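# Two hands, one large table

The student club Brikero meets in a former print shop in Čierny, and the first thing a visitor learns there is to mind the cables. The members are between school and university age. They build, repair and teach machines that pick things up, and this spring they are preparing for the Sollis Cup, a competition for manipulation by two arms.

The rules of the cup are short. A team must collect examples made by people, train its program on them, and then let the robot do the same work alone. The organizers ask for 2,000 recorded examples from each team before the end of August. It is a big number for a club which has the room only in the evenings.

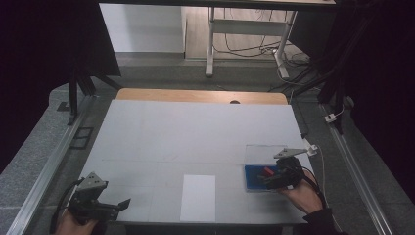
ČIERNY, May 2022

At the table the work is slow and needs patience. The student holds one black gripper in each hand. The right one is over a blue tray with a small red object in it, and the jaws are already close. A sheet of paper lies on the white surface.

The members told me that beginners move too fast. They want to be finished, and the program then learns their hurry. So the club has made a habit: before each example the student breathes out, looks at the tray, and only after this begins. A bad example is not deleted at once. It goes into a separate folder, and in the evening two members look through it together and discuss what the hands did wrong.

The money for the parts came from Vosik, a local workshop for bicycle frames, which also lets the students use its drill. In return the club repairs the old computers in the office.

The training of the program will start when the folder of good examples is full. Until then the evenings are divided into turns, and the list of turns hangs beside the door.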